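Udex - Convocatoria abierta: participantes para la revisión de la guía de buenas prácticas en recogida de datos de manipulación

Plazas: 5
Dedicación: 40 horas en total, repartidas entre febrero y abril
Modalidad: en el propio domicilio, con dos reuniones por videollamada
Idioma de trabajo: español, con documentos de consulta en inglés

Udex prepara la segunda edición de su guía para la grabación de tareas domésticas con pinzas de mano. La primera edición tiene 29 reglas y fue escrita casi toda en la oficina, por personas que conocen bien el robot pero que graban poco. Queremos que la segunda la corrijan personas que van a usarla en una mesa de verdad, con los objetos de cada día. Por eso hacemos esta convocatoria.

Qué va a hacer la persona participante

Recibirá la guía, una pinza y una lista de tareas cortas: ordenar una bandeja, separar rotuladores de frascos, cerrar una caja, pasar un paquete blando de un lugar a otro. Grabará cada tarea siguiendo las reglas tal como están escritas y anotará dónde la regla no se entiende, dónde es imposible de cumplir y dónde falta una regla. Las notas nos interesan más que las grabaciones. Una grabación fallida con una buena nota se paga igual.

Las partes de la guía que más necesitan revisión son las siguientes:

Regla 4, sobre el texto legible en envases y cajas. Ahora dice solamente "evitar datos personales", y cada persona la interpreta de manera diferente.
Regla 11, sobre medicamentos y productos de limpieza. Se pide que los frascos estén vacíos y cerrados antes de entrar en la tarea, pero no se dice quién lo comprueba.
Regla 17, sobre el fondo. Cuadros, muebles y estanterías pueden aparecer; las fotografías de familia, el correo y las pantallas encendidas, no.
Regla 22, sobre el desorden. Aceptamos bandejas llenas y objetos que se tapan unos a otros, siempre que la tarea se pueda hacer sin forzar la pinza.

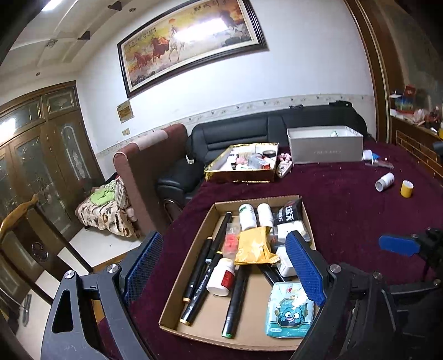

Moataz Naciri pide que la regla 11 sea más estricta: según él, un frasco de pastillas no debería entrar nunca en una tarea, ni siquiera vacío, porque en una casa con niños la costumbre de dejarlo sobre la mesa ya es un riesgo. Su propuesta está en el borrador y los participantes tendrán que votarla. En la oficina las opiniones están divididas.

Requisitos

Ser mayor de edad y disponer de una mesa estable y bien iluminada. Tener el consentimiento escrito de todas las personas que viven en la casa. Saber escribir notas claras - no hace falta un español perfecto, el mío tampoco lo es. No pedimos experiencia en robótica. Se valorará haber trabajado con procedimientos escritos: laboratorio, almacén, cocina profesional, enfermería.

No pueden participar empleados de Udex ni de Hatiment, que nos fabrica las pinzas.

Qué ofrecemos

Una formación inicial de una mañana, el pago de las 40 horas al final de cada mes trabajado y el envío y la devolución del material a nuestro cargo. Los nombres de los participantes aparecerán en la guía solo si ellos lo desean. Toda persona puede retirar sus grabaciones hasta el cierre del proyecto, sin explicar el motivo y sin perder el pago.

Cómo presentarse

Envíe una carta de una página, sin currículum, a la atención de Tímea Szénási, con el asunto "Revisión de la guía". Explique en ella una regla de su trabajo, o de su casa, que le parezca mal escrita, y cómo la escribiría usted. Leemos las cartas hasta el último lunes de enero a las 18:00. Contestaremos a todas, también a las que no sean seleccionadas.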